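Narby shops in Lellesano start to put allergy cards on the shelves

2022-11-07

By Gilmar Prado

Customers of the Narby food shops in Lellesano will find a new kind of card on the shelf from this week. It is yellow, it stands next to the price, and it tells in large letters which common allergens are in the product. The first cards are already in place in the shop on Zapata Street, and the second shop, near the bus station, will follow before the end of the month.

The idea did not come from the company. It came from a letter which Aisling Cullinane wrote in the spring to the manager of the Zapata Street shop. Her younger son has a wheat allergy, and she explained in the letter that her weekly shopping takes twice as long as it did before he was diagnosed. Most of this extra time she spends standing still, with a packet in one hand and her reading glasses in the other.

"I was not angry when I wrote it," she told us. "The people in the shop were always kind. But they could not help me, they had to turn the packet around and search like I do. One time there were three of us looking for the same line."

The manager, Ignacio Iturra, answered after two days and invited her for a coffee. He says now that he had worked in food shops for 21 years and had never tried to do a full shopping list as a person with an allergy must do it. After the coffee he took a basket and tried. He gave up in the biscuit aisle.

What the cards say

Each card has the name of the product, the price, and under it one line with the allergens, for example wheat, milk, egg or nuts. The letters are four times as high as the ones used on the old price cards for the small information. If the maker of the product warns that there may be traces of something, this is written on a separate line in a different type, so that the two things are not mixed.

There are no pictures or symbols on the card. In the first plan there were small drawings, an ear of wheat and a bottle of milk, and they were tested in the shop in the summer. Some customers took the ear of wheat as a sign of a healthy product, and one older man thought it meant the product was without wheat. The drawings were removed and the words came back.

The card does not replace the list on the packet. This is printed at the bottom of every card, and Iturra repeats it several times when he speaks about the project. A maker can change a recipe, and the packet in your hand may be older or newer than the one which was used for the card. The card should help a customer to decide quickly which products are worth picking up. The last check is still done on the packet itself.

Small print remains a difficulty

On many packets this last check is the hard part. The information is often put where there is free space, on the fold, near the seal or on the side, and the letters are small and run in another direction than the name of the product. When the wrapping gets creased, it becomes more difficult again. A word like WHEAT, in tiny white letters beside a crinkled blue edge, is easy to pass over when you are tired and the shop is going to close.

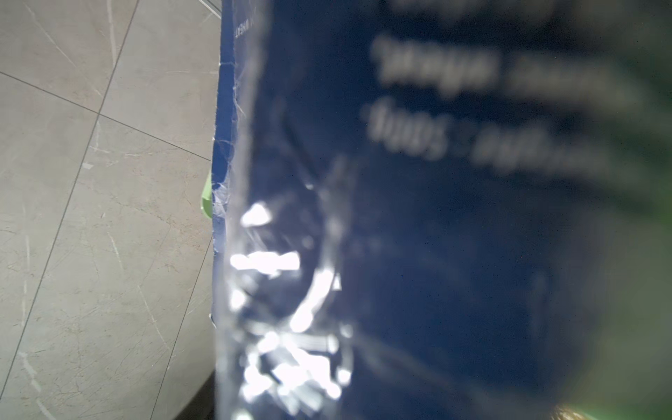 Who fills in the cards

The texts for the cards are prepared with a program made by Nundex, a small firm with its office above the old post building in Lellesano. Before, Nundex made software only for menus in school kitchens. Kiran Shukla, one of its two founders, says that the work for the shops looked easy and was not.

"In a school kitchen there are perhaps 40 dishes in one term," Shukla explains. "In a shop you have thousands of products, and a new one comes in the morning and another one is gone in the afternoon. The suppliers send us lists, and every list has another form. One sends a table, one sends a photograph of a table."

For this reason the cards are not printed straight from the suppliers' lists. A member of the shop staff takes the product from the shelf, reads the packet and compares it with the text on the screen. A second person does the same on another day. Only when both have agreed is the card printed. Iturra has given his staff four hours in the week for this work, and they are paid hours.

During October the bread, the breakfast cereals, the pasta and the biscuits were done in this way. Sauces and soups are next. According to Shukla these are the ones where the surprises are found, because many customers do not expect wheat in a soy sauce or in a stock cube. The frozen food comes last, for the simple reason that paper cards become soft in the freezer area and another material has to be found.

Fresh bread and cakes

A question that is not yet solved is the fresh counter. The bread which is sold without a wrapping comes from two local bakers, and the flour is not always the same during the year. Emiliano Huenchumán, who bakes for the Zapata Street shop, supports the cards, but he asked to have some more time.

"If I change the flour for a rye bread and put a little wheat inside so that it rises better, I know it, but the card in the shop does not know it," he says. "I must first make an order in my own house. It is correct that they ask me for this."

He has now started a notebook in the bakery, where every change is written with the day and the kind of bread. A copy should go to the shop each morning with the delivery. Until this works well, there will be one common card over the whole counter, saying that all the fresh bread must be considered as containing wheat, and that milk, egg and seeds are used in the same room.

Cullinane finds this solution good enough for now. Her family has not bought from the fresh counter for years. She would be glad, she says, to see one day a small shelf with wrapped bread baked in a separate place, but she understands that it is a question of money and of the number of people who would buy it.

First reactions in the shop

On the morning when we visited, most of the customers did not stop at the new cards. Some complained that the price is now printed a little smaller than before. A woman who buys for her father was happy that she can read the card without taking off her gloves and holding the packet to the light. A student asked at the cash desk why sugar was not on the card as well, and was told that the card is only for allergens at the moment.

Iturra has heard the complaint about the price from several people and has promised to look at it. The size of the card cannot grow, he says, as it must fit in the rail. It would be possible to make the name of the product shorter and give this place to the price.

The costs of the project are carried by Narby. The company did not want to name the sum, but it confirmed that the products will not become more expensive because of the cards. In spring it will decide if the shops outside Lellesano should have them too.

How to report a mistake

Anyone who finds a difference between a card and a packet is asked to bring the packet to the information desk. The card is then taken away at once, and it comes back only after it has been checked two more times. In the first days three cards were removed like this. On two of them the maker had changed the recipe, and on the third the staff had put the right card under the wrong biscuits.

On the wall beside the information desk there is also a printed list of all product groups which are already finished, and this list is renewed when a new group is ready. Customers who cannot come to the desk can telephone the shop during the opening hours and ask for the shift leader.

An evening with questions and answers will be held in the shop on Zapata Street later this month, after closing time. Shukla and Iturra will be there, and Huenchumán has said that he will come if the dough allows it. The entrance is free, and people are asked to put their name on the sheet at the cash desk so that there are enough chairs.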